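3.2 Bench layout and the central bin

Small parts at the Sevis bench are sorted on a padded mat, with a single plastic bin as the only fixed target. Over October we logged 3,149 placements on benches of this type. The mat keeps the middle clear; electrical parts stay along the back and sides.

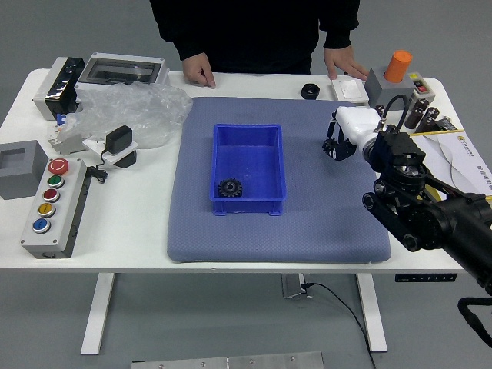
Ayana Yilma objected that a low bin invites people to leave a part in it and move on, and she would have had it emptied after every item. We kept the single bin -- a second one took up too much of the mat. Of the placements logged, 249 were put down on the mat first and moved later. Most of these involved bulky or wrapped items. Capacitors were usually stood at the back right, near the control box. 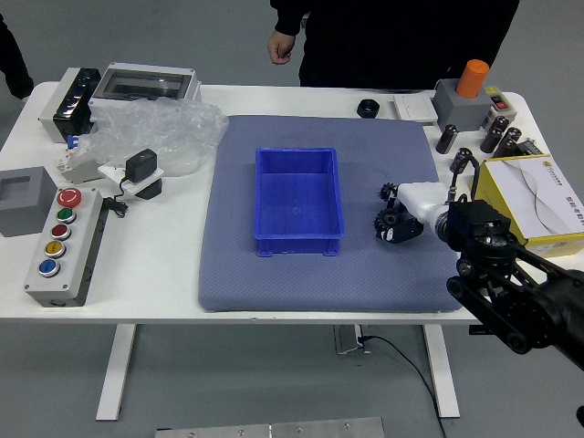

Figure 3. Bench with the blue bin empty and capacitors near the back right corner.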